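# Cloreva Paper Mill, open day

9 Sep 2024

We got to the mill at ten, along with everybody else in the county who owns a fountain pen. 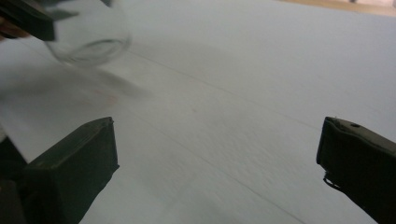

*White work surface, tour day.*

Cloreva has been making paper by the river for 130 years, and the parking lot seems to be on its original surface. Nizar Najjar met us at the gate with a box of earplugs and a speech on open-toed shoes, delivered mainly to me. I was lent some boots. They had seen more of the industry than I ever will.

The tour starts in the pulp room, where cotton rag gets beaten in water until it looks like oatmeal and smells like a gym. Natalia Pacheco runs the beaters and had to shout most of her talk. I caught "fiber," "patience" and something I hope was "drain." Then up a steel staircase to the Troltovier, the big drying machine, bought secondhand in 1971 and still referred to as the new one.

The sheet-forming was the best part. Ilze Bite dips a mold in the vat, gives it a shake left and right, and there's a sheet. Visitors were allowed to try. Mine had a hole in it and one side as thick as a waffle. She said it had character and put it back in the vat.

Lunch was in the canteen: lentil soup, good bread, and coffee that may have been through the beaters. After that Nicanor Hinojosa gave a slide show on watermarks. It was billed as twenty minutes. The section on the 1890s alone deserved its own intermission, though I'll admit the one with the heron was lovely.

The shop is at the exit, naturally. A 600-sheet box of the Khamphan ivory was more than I paid for my bicycle, so I came home with 4 postcards and a bookmark. There's another open day in May. Bring closed shoes and eat before the slides.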